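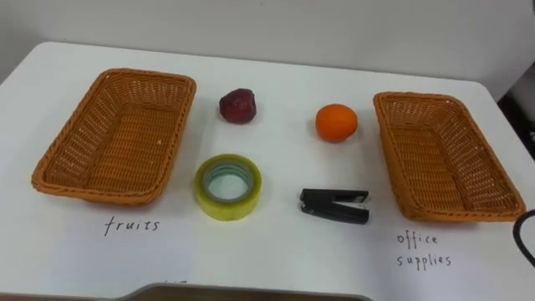 Setting Up Your Sorting Station

Sorting is the best part of owning the Virnon basket set, and once the table is ready you can clear a whole day's clutter while the kettle boils. All you need is a light-colored tabletop, two baskets and a pen with thin black ink. Write one category on the near side of each basket, in lowercase, straight on the surface: "fruits" under the left basket and "office supplies" under the right, with the longer label broken over two lines so it stays tucked under its basket. Leave a good open space in the middle for everything that still needs a home. I have set up plenty of these and I still love the moment when that middle space starts to clear!

Before you start

Check that your tabletop can be written on. Coated tops such as the Ivholm wipe clean with a damp cloth, but bare wood and unsealed paint will hold the ink for good. Try a short pen stroke in a back corner first.

Setting out the baskets

1. Wipe the table and let it dry completely.

2. Put one basket near the left side and one near the right. Turn each a little so the long sides aren't square to the table — it makes reaching in from the middle much easier.

3. Keep at least 12 inches of clear table between them. More is lovely if you have it.

4. Write the labels. Print, or a loose cursive that reads like print, is easiest to see from a chair.

5. Stand back and read both labels. If a basket covers any of the letters, slide the basket and leave the label alone.

Note: Labels go on the table, so you can lift a basket away to empty it and still know exactly where it belongs when you come back.

Your first sort

6. Start with both baskets empty. Place a few things in the middle, spaced apart. Fruit in the upper row and office supplies in the lower row is a friendly way to begin, especially with children.

7. Pick up one item at a time and set it in its basket. Lower it in gently.

8. When the middle is clear, mix everything up and go again with no rows at all. This is where it gets fun.

Caution: Take pens with loose caps out of the mix. Ink stains woven strands quickly and hides in the braided rim.

Caution: Do not sort bruised or cut fruit. Juice will run through the openings in the weave and onto your labels.

Care

Shake crumbs out over the sink and brush along the rim with a soft, dry brush. For sticky spots, use a little dish soap in warm water, rinse, and air dry upside down. Keep the baskets away from heaters.

Changing categories

Wipe off the old words, let the surface dry, and write new ones. Tamsin Fitzsimmons, who tested the set for us, switches hers to "mail" and "keys" every October and swears by it. Spare baskets are listed under part number 2979, and the Pollix fine-tip pen is part number 53.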